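Equipment planning: progress report to the end of October

To: Kanchan Dwivedi, Programme Office
From: Poonam Garg

You asked for something shorter than last time, and with fewer appendices. There are no appendices.

The short version is that we have spent less than we said we would, we know more than we did about what to buy, and the one purchase we thought was settled is no longer settled. The desk-clearing trials go on in the evenings on the existing arm, which is older than our lease and has started to behave like it.

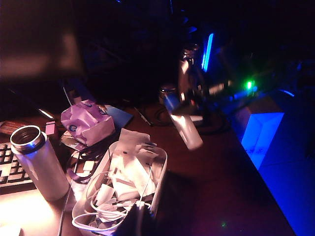 Proresura Desk Automation Team

What we have been doing

The task has not changed since the bid. The arm works over an ordinary desk with ordinary clutter on it: keyboard, bottle, bin of paper and cables, plastic bag. Cables remain our chief opponent. Paper we can manage, and the bottle is manageable if approached with respect. Patricio Rivadeneira has rewritten the grasp planner twice and would like it minuted that the second rewrite was his own idea.

We run with the room dark and coloured lights on. The bid promised results under poor lighting, and poor lighting is one of the few things we have been able to supply entirely from stock.

Replacement arm

We had two quotes, from Vudden and Eltico. Vudden is dearer and includes the controller. Eltico is cheaper and, on a close reading of page four, includes the arm. Once the controller, the mounting plate and something called a commissioning visit are added, the gap closes to £484 in Eltico's favour. Abelardo Salazar thinks we should take the saving. I think we should ask what happens in the second year, when the Eltico warranty turns into a telephone number.

Vudden's lead time was given as eight weeks in the spring and is now "to be confirmed". I have written to ask by whom.

Gripper fingers

These are the line I got wrong. I budgeted for them as equipment and they are consumables, on a par with toner. The budget needs to move accordingly. Cabrera will make them in batches for £400 a batch, and I would like to order 4 batches to see us through to the end of the grant. Brahim Morsy in the workshop can make them for less, but he has other customers and they got there first.

Wrist camera

We want a better one. At the speeds we now run, too many of the pictures from the present camera come out as streaks, and the glare off the desk wipes out anything white. A model with a faster shutter would fix the first problem. The second may only need a cheaper lamp pointed somewhere else, so I am holding the order until Patricio has tried moving the lamps. He has been asked to do this before touching the planner again.

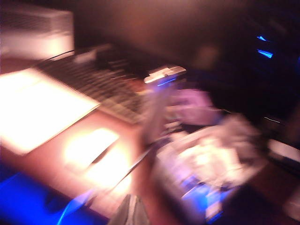
Money

Spending is behind profile, almost wholly on account of the arm. I know the finance office dislikes underspends more than overspends, and I would ask them to think of this one as resting. If the Vudden order goes in before Christmas, the whole sum is committed within the year. If it goes in after, I will need to carry it over, and will fill in the form, including the box that asks how the delay could have been foreseen.

Staff costs are on target. Travel is nil, the desk being down the corridor.

Decisions needed from you

Whether we may go with the dearer arm if Vudden commits to a date in writing.

Whether gripper fingers can move from the equipment line to consumables without a full budget revision. The last full revision took over a month and changed one cell.

Whether the old arm can be kept for spares. Abelardo has found a shelf for it.

Next period

Lamp tests first, then the camera order if we still want it. Brahim has offered to look at the mounting plate drawings from both suppliers, and I would like him to do that before we sign anything, as the bench was drilled for the old arm and is not keen on being drilled again.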